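Koteo returns sorting – notebook, July, 3:40 in the afternoon

Picking this up again after lunch, and after reading through what the packing people wrote on the sheet by the door (thank you, everyone, for writing so much!). The question is still the small accessories. Karagiannis wants the arm to take over the first pass on returns, and before that can happen somebody has to show it how, by hand, with the grippers, many times over. We have 1,793 demonstrations logged so far, and I think the ones with soft things are finally getting good. 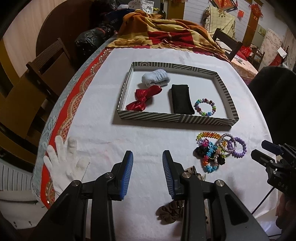
Hair accessories, striped tray. Four items in, the pile still to do.

The brown scrunchie is the sort of piece I would happily do all day. The beaded ones are another matter. You have to come down slower than feels natural and let the pads close on the beads, and my wrist tells me about it by the end of a run of 66. Da-eun So suggested swapping hands after every tray, which I am going to try, though my left is hopeless – we'll see.

What I really wanted to get down is the talk we had over coffee. Da-eun did returns at Pullier for years before coming to us, and she said the part she would gladly hand over is the untangling, and the part she would hate to lose is deciding whether a thing is fit to go back out. I had rather assumed it was the other way around! The Grorkisent plan puts both steps on the machine. I have asked for the checking to stay with the packers, with their hours kept as they are, and I'd like us all to say the same when it comes up.
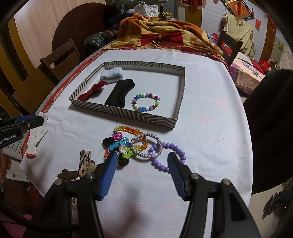

Two grippers at the table, beads and charms in front of the box.

Working in pairs is slower, but the talking is worth it, and the packers who came to it nervous seem easier once they've held the thing themselves. They also grip differently from me (lower, and with far less fuss), so I want more of their runs in the set and fewer of mine.

For next time: 100 more with bracelets only, 3 people taking turns, a proper break between trays. Ask Karagiannis who pays the packers for their demonstration hours. Da-eun has the log.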